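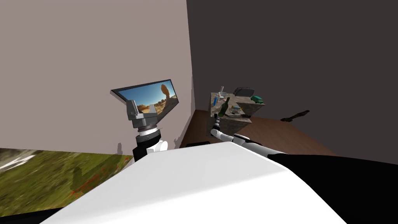 Render. Gripper open and pointing up, white body panel to the right of it.

May, shop notebook, accordion bench

Third go at the Eva, job 721. Coffee first, then I pulled the bellows pins and finally got the treble side off without swearing at it. One pin was bent last time and I straightened it on the anvil, and it slid out like butter today, so I'm counting that as a win before 9 am!

For whoever picks this up after me: the owner's complaint was "sour in the middle and wheezy up top." Both true. I played it for a while last night with the tuner off, just listening, and the sourness is mostly the middle octave on the musette set. The wheeze is a different problem and I think it's leathers. More on that below.

Reed blocks. The wax is terrible. Somebody has been in here before us with what looks like candle wax, poured right over the old stuff, and it let go in sheets when I put a fingernail under it. Underneath the original wax is brown and crazed but at least it smells right. I'd hoped to do a patch job on the worst few and leave the rest alone (the owner is not made of money) but I tapped my way down the whole block and heard buzzes all over. So it's a full rewax on the treble. I called the owner at lunch and got a yes, which was easier than I expected. The bass blocks are fine, leave them be.

New wax is the Tevum cake, melted with rosin, and I went a touch heavier on the rosin this time. My last batch stayed soft. You could dent it with a thumbnail the next morning and I don't like that in an instrument that might sit in a car in July. Today's batch: firm, snaps a little when it's cold, still peels clean off a plate. I poured a test strip on scrap spruce and I'm going to leave it on the windowsill in the sun. Please don't tidy it away. It looks like trash and it isn't.

Heat notes, because I forget every time. Keep the pot low. When it starts to smoke it's gone too far and it gets brittle, so throw that batch out and start over. The small spoon with the pinched lip pours much better than the big one. I got a nice even bead down the first side and then got cocky and flooded the second, had to let it set and pare it back with the bone knife. No harm done, just slow.

Leathers next. Old ones are curled like potato chips, mostly on the low end, and a few up top have gone hard and stand off the plate, and that is where I think the wheeze is coming from. The Skokeo leathers came in and they're lovely, thin and even, nice nap on them. I'm gluing with a tiny dab at the rivet end only. Krum Karagiannis glues his a good third of the way up and says mine will fall off one day, and we've had this argument so many times now that we could each do the other's side. His stay on, I'll give him that. Mine open easier on the quiet notes. I did the inside leathers my way and wrote it on the block in pencil so he can be smug about it later if he wants.

The boosters are a mess too. Two of the longest leathers had brass springs that somebody bent by hand into something like a question mark. Swapped them for strips from the drawer.

Rust. Some of the tongues on the middle set have a light orange bloom, nothing deep. I used the fiberglass pen and then a little scrap of 4000 paper, backed with a feeler gauge slid under the tongue so it doesn't flex. Strokes along the length, never across. Blew it all out afterward, and then did it again, because one speck of grit in the slot and you're chasing a rattle for an hour. I know this because I chased a rattle for an hour. It was a hair. I think it was the dog's.

Tuning, rough pass only. I'm not going near final pitch until the wax has sat overnight and the plates have been back in the box. Last fall I tuned a whole set on the bench to a gnat's whisker and it all moved once it was in the instrument, so now I get within a few cents and stop. Reminder to self, since I still hesitate every single time: take metal off near the tip to go up, near the rivet to go down. Light scratches! Test after each one. I overshot on the F sharp and had to go back the other way, and every trip like that takes steel you don't get back.

Musette spread: the owner wants it "less seasick." I played them the old recording from the Golob accordion (the red one that lives on the top shelf) and they liked that, so I'm going to copy its spread as closely as I can. It narrows going up the keyboard, pretty smooth, no sudden jumps. I've got the curve on graph paper taped inside the cabinet door. It's prettier than it needs to be, I used the colored pencils.

Bench bellows is leaking again, by the way. The reading drifts if I pump soft and jumps if I pump hard, and I wasted a good chunk of the afternoon blaming a reed for it. Put a smear of grease on the flap and it behaved after that. It really wants a new gasket. If anyone is ordering felt, add a square of the thick gray stuff for this.

Other things from today, no particular order:

Grille screws. One is stripped. I've put it in the film can with the others and the can is in the left drawer. A replacement has to have the domed head or it'll catch on sleeves.

Key felts are OK, some moth at the far end, not enough to bother with. I did mention it to the owner. Key height is uneven by the high C and I'd like to fix it while we have the thing open, maybe half an hour of bending. Not on the estimate. I'll probably do it anyway.

Smell. There was a strong attic smell when I opened it the first time. It's mostly gone after airing it out with the bellows propped open. I wouldn't spray anything in there.

Bellows tape is good all around except one corner, where there's a lift you can feel with a finger. Ran a bit of glue in and clamped it with clothespins. Those can come off in the morning.

Money so far: estimate was 900 and with the full rewax we're going to be right up against it. I logged 19 hours total including today. Some of that is me being slow with the wax and I'm not charging for the dog hair.

Tomorrow: check the test strip, check the clothespins, blocks back in, play every note both directions, soft and loud, and write down the bad ones before touching any of them. Then leathers on the second block, if Krum hasn't gotten to it first. Krum, if you're reading this, dab at the rivet end only. Thank you.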